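1/4/20 – Cuaderno del taller, mesa grande

Empiezo por lo que dejé a medias ayer: los paños blancos. Seguimos con la prueba de doblado y hoy le tocaba a la tela lisa, sin estampado ni ribete, la que Esben Kirkegaard llama "la traicionera". Tiene razón, se resbala de cualquier sitio, y cuando por fin la tienes casada esquina con esquina se te abre por el otro lado.

Primera tanda con el lote Redix, código 613. Doblado en tres a lo largo y luego por la mitad. Si lo coges por la punta se estira bien, pero el pliegue sale torcido hacia la derecha casi siempre (¡a mí también, no solo a Esben!). Si lo coges un par de dedos más adentro cae mejor, aunque deja una arruga justo donde aprietas. Repasar con la mano antes de dar el segundo doblez, que si no la marca se queda dentro y luego no hay quien la quite sin plancha.

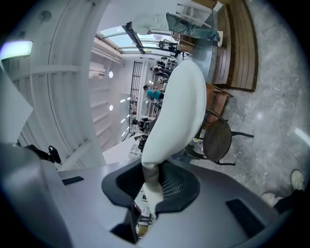 Segunda tanda con Clernis, que pesa un poco más y se deja hacer. Hice 11 seguidos sin tener que deshacer ninguno y los dejé en la balda de abajo, con el doblez hacia fuera. Por favor, no mezclarlos con los de Redix, que ya apilados son idénticos y la otra vez perdí media mañana separándolos por el tacto.

De la luz: a mediodía el blanco sobre blanco cansa muchísimo la vista y el canto de la tela se pierde. He probado a poner debajo el mantel oscuro de Yu y mejora una barbaridad, se ve enseguida si una esquina se ha quedado corta. Lo dejo puesto – quien necesite la mesa, que lo enrolle, no que lo doble, que ya bastantes dobleces tenemos.

Pendiente:
Lavar 20 paños de Redix sin suavizante y repetir.
Preguntar a Widetis si la tela viene con apresto, porque a mí me lo parece.
Buscar las 2 pinzas buenas de tender, llevan perdidas desde agosto.
Decidir de una vez si las arrugas de agarre se apuntan o no. Yo las estoy apuntando, Esben no, y así los números no casan.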